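Flanton Garrison Opens Walk-In Vaccine Hours for Military Families and Civilian Workers

FLANTON - The garrison health office at Flanton will open walk-in vaccination hours in May for service members, their families, civilian employees and contractors who have base access. No appointment is needed. The hours start at 8 a.m. and the last person is received at 3:30 p.m.

The office has received 2000 doses for the spring period. They include the seasonal flu vaccine and the current COVID-19 booster. Both can be given at the same visit, one in each arm, if the person agrees and the nurse finds no medical reason to wait.

During the winter the health office gave 1071 doses, most of them at the main clinic in the Kireck building. Many families who live outside the gate told the office that the booking system was difficult for them, especially when both parents work in shifts. The walk-in hours are the answer to this request.

"We heard from the families that they wanted to come when they have time, and we think this is a fair wish," said the head of the health office. "A parent who finishes a night shift should be able to stop at the clinic with the children and go home to sleep."

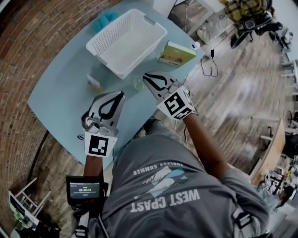

Sugeng Sembiring

The walk-in hours will be held at three places. The Kireck building remains the main one and is open to all age groups. The Halim gymnasium will receive adults and children over 12 years. The third place is the community room at Cuvari housing area, where younger children are also welcome and where parking is free for visitors with a day pass.

Every visitor should bring a base access card or a dependent identification card, and a vaccination record if there is one. Persons who have lost their record can still come. The staff will look in the electronic file and print a new copy, but this can take more time in the morning, when the lines are usually longer.

Children under 18 must come with a parent or legal guardian. A grandparent or other relative may bring the child if the parent has signed the consent form before the visit. The form is available at the front desk of all three places and at the school office.

After the vaccination, visitors are asked to stay in the waiting area for 15 minutes. Persons who have had a strong reaction to a vaccine in the past should tell the nurse at the entrance - they will be asked to stay for 30 minutes and will be seated close to the medical staff.

The Halim gymnasium can receive nearly 300 persons in one day. When this limit is reached, visitors will be sent to the Kireck building, which is a short walk on the same road. The basketball courts will be closed while the vaccination is going on, but the weight room stays open and can be entered from the back door.

Local national employees can use the walk-in hours during their working time with permission of their supervisor. Interpreters will be present at the Kireck building only.

Unit commanders who wish to bring a larger group should call the health office at least two working days before, so that enough doses can be prepared. Opening days for each place are posted at the main gate and on the garrison community page, together with any change caused by weather or training.

Media questions can be directed to the Flanton garrison public affairs office during normal business hours.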